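Why does my caramel go grainy every single time?

Posted in Baking & Sweets, 973 views

I've been trying to make soft caramels for my sister's birthday (in March, so I have a little time left) and I'm about ready to give up. Sugar, water, cream, butter, pinch of salt, the usual. It looks gorgeous in the pot, I pour it out feeling very proud of myself, and the next morning it's like sweet wet sand. Still tastes good! But you can feel the crunch.

I stir it pretty much the whole time so it doesn't burn. My pot is an old Adwood one with a heavy bottom, and I do own a thermometer, a Bühler, which I trust more than I trust myself. I've gone through so much sugar at this point. Help?

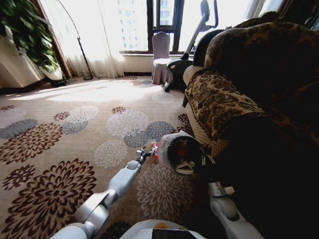

Bag on the carpet, small bottle with a red cap beside it

It's the stirring! I did the same thing for years. Once the sugar has melted into the water, put the spoon down and walk away from it (well, stay in the kitchen, but keep your hands off). If one side is getting darker, pick the pot up by the handle and swirl it a little. Then you can stir again when the cream goes in.

Also keep a wet pastry brush handy and wash down the sides of the pot early on. Any dry crystals stuck up there will drop back in and set the whole batch off. And swap a spoonful or two of the sugar for corn syrup, it makes the whole thing a lot more forgiving. I warm the cream too, otherwise it spits like crazy and the caramel seizes up on you.

Ostap Zakharchenko
16/02/2023
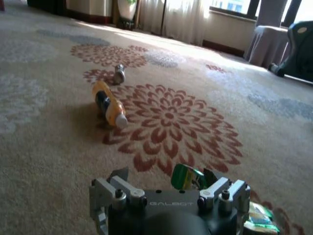
By Wusanov, member, 1,455 posts

I agree with everything up there except the corn syrup, which I never have in the house. A squeeze of lemon juice at the start does the job for me. I wrap mine in wax paper after some 18 hours on the counter, and they stay smooth for a good while if you keep them out of the fridge.

If you have a grainy batch sitting around, don't toss it! Put it back in the pot with a splash of water, melt it on low until there's no grit left, and cook it up to temperature again. I've saved a few that way.

Allel

Just buy them, life is short lol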